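Ekthorpe workshop book. May, bins and small stuff, page 2

Started 8.40, stopped for lunch, back on it til 4ish.
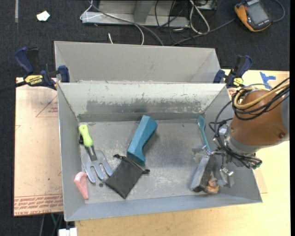
Carrying on from the last page. Still sorting the odds and ends from the Tronunwood shelves, two metal bins on the pale table, mixed in the front one, sorted goes in the back one. Rule for today: one thing out at a time, look at it, decide, write it down. Otherwise we end up like April with three spoons and no record of where any of them came from.

Hand fork (green handle). Good solid thing, three tines, keep. Awkward in a bin though, it wants to lie corner to corner and everything else ends up leaning on it. Tried it on the scales, over by more than 100 g on what the old sheet says, so either the sheet is wrong or it was a different fork. Sheet corrected in pencil. Goes with garden tools, NOT with cutlery, whoever wrote "fork" on the label and nothing else please think again.

Black drawstring pouch. Flat fabric one. Checked the seams, fine. Cord ends are a nuisance, they catch on things when you lift it out. Thought about knotting them short, decided against, leave as is and note it. If somebody wants a pouch with no cords they can order one from Totach, the catalogue is in the drawer under the kettle.

Spoon, teal. Wash before it goes anywhere. Same for anything else that could end up near food, I don't care if it's only ever been on a shelf.

Blue-ish block with the narrow middle. Don't know what set it belongs to. Olatunji box has blocks but the sizes dont match, measured twice. Put under "shapes, misc" for now.

Pink wedge. Also shapes, misc. Slides down against the wall whenever the bin gets knocked, and it's the last thing you find when you think you've finished. Check the sides before calling a bin empty!!

The bins themselves. Front one is getting ugly, big dark scraped area on the back wall and the floor scuffed all over. Went over it with a damp cloth and then a dry one, no difference, it's wear and it stays. Still perfectly usable. Rims are ok, ran a glove round both, no burrs. Rear bin much cleaner inside. Would be sensible to swap them every so often so they age the same, will try swapping after every 200 items and see if anyone can stand keeping count.

Dark spot on the floor of the front bin, have not got to the bottom of it. To do: thumbnail first, then a bit of white spirit on a rag. No wire wool, it leaves its own mess.

Labels. Paper tags no good, they curl. Tried the tie-on ones after lunch, better but slow. Ordered a box of 1000 of the small stick-on ones which should see us through to the autumn at least. Write on them BEFORE sticking, the pen skips on anything curved (green handle took me 2 goes).

Space. Table is the right height for this but not much room to write once both bins are on it. Notebook ended up on the stool. Could do with a clipboard or a shelf on the wall at elbow height, there's an offcut behind the door that might do.

Left to do
- rest of the Tronunwood shelves, bottom two not touched yet
- wash spoon
- find out about the blocks, ask at Olatunji if they did a second size
- look at that spot
- new page for garden tools, the current one is full and the writing goes up the margin
- scales need a new battery, reading was jumpy by the end so re-weigh the fork before inking it in

Cloths are in the sink, soaking.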